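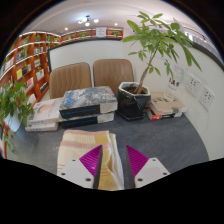
Girnwood Reading Room: Frequently Asked Questions

Why are the books on the floor?
More shelves are due in June. Until then the carpet holds what the present ones don't, and it has yet to sag.

May I move a stack?
Yes. Keep it flat, keep the big ones at the bottom, and leave a path to the chairs. A tower of 13 was attempted in the first week. We have a limit now, and it is 8.

Are the leather chairs reservable?
No. You get one by sitting in it. After 30 minutes, if someone is hovering, please look up.

What is the towel for?
Sitting on the floor, or putting under a book you'd like to keep clean. Fold it when you're done. Any fold will do, although a ball is not a fold.

Can I water the money tree?
Please don't. Chukwuemeka Chukwu waters it. Last year it was watered by everyone, and we had to buy another one.

Has it brought in any money?
See above.

Can I borrow the art books?
The large ones stay in the room. Smaller ones go out for 24 days, which seemed like a good number at the time.

Can I drink coffee in there?
With a lid. The carpet is gray and hides a great deal, but the books don't.

Do you take donations?
Books, yes, if they fit in one bag. We have enough plants, and we are not taking encyclopedias, including yours.

Where do I return things?
At the Verkness desk downstairs, before six. Leaving a book outside the door counts as leaving a book outside the door.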